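From: Genji Nakajima
To: Forkham Snack Swap list
Subject: Re: [swap] February boxes, what's everybody doing about the bags?

Hi all,

Sorry for the slow answer, I've had Wednesday's message sitting open in a tab for days while I sorted out my own table. Quoting the bit I'm replying to:

> I've got my pile together for the February box and I'm stuck on
> packing again. Last time two of my bags popped and the rice
> crackers showed up as rice dust. Do you all put the tall bags in
> standing up or flat? And is anybody still doing tea, or did we
> decide tea was a separate swap? Also, what's the weight limit now?
> I have it written down as 800 grams but my kitchen scale and I
> don't always agree.
>
> Stasley end of the list, signing off

Okay, easy one first. Yes, it's 800 grams, and that's with the box. I know, I know, I argued for contents only, and I lost. An empty medium box comes in at 126 grams on my scale with the tape on it, so you really have a bit less to play with than you think. My January one went over and I had to pull out a whole bag of roasted peas at the post office counter, which I then ate in the car.

On standing up versus flat – I've gone back and forth on this and I'm now firmly a standing-up person. The tall pouches have that folded bottom that wants to sit on something, and if you lay them flat everything you put on top ends up in the middle of the bag, right where the crackers are. Stand the biggest one against a side wall first, then lean the smaller packets against it, the way you'd shelve thin books. The soft crumply ones are great for this because they'll squish into whatever gap is left and you don't need nearly as much paper.

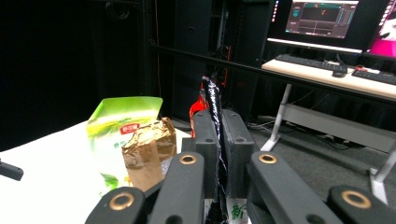

The other thing I do is leave the little single-serve packets until the very end. They'll slide down into the corners by themselves if you give the box a gentle shake (gentle!), and whatever's left over goes flat across the top. I used to put them in first and then spend ten minutes digging them back out because I'd forgotten whether I'd included the plum ones.

About popping: I don't think it's the packing so much as the trip. If your box goes over the pass to Shibata the bags puff up like little pillows and there's not a lot you can do, except not fill the box so tight that they have nowhere to go. I leave a finger or two of space under the lid now. The last three all arrived with everything sealed, so either that's working or I've been lucky.

Tea: still in, as far as I know! What we said was no loose tea in paper, after the box where everything tasted of smoky oolong, chips included. If it's sealed in foil or a proper pouch it's fine with me. If you want a separate tea swap as well I'd sign up in a second, but please let somebody else do the spreadsheet.

Couple of other things while I'm here.

Labels. If the front of the bag isn't in English, could you put a sticky note on it saying what it is and whether there's shellfish or nuts? Doesn't need to be a translation, "crunchy, salty, has shrimp" is plenty. We have 52 people signed up now and at least a few with real allergies, and I'd hate for anybody to have to guess from a drawing.

Tape. Please, not the shiny stuff that peels off the minute it gets cold. I buy the wide brown kind, 135 feet to a roll, and one roll gets me through most of a year of these. Run it down the seam and then once across each end.

And whoever sent me the seaweed things in the December box with no name on the slip – thank you, they were gone before dinner, and I'd like to know where you found them. I've tried both stores in Forkham and the one out by the bus station and all I get is the plain kind.

My box should go out the morning after next if I can stop swapping things in and out of it. I've got one bag I can't decide about. It's a very good bag. I may keep it.

Genji

--
You are receiving this because you are subscribed to the Forkham Snack Swap list.
Replies go to everyone.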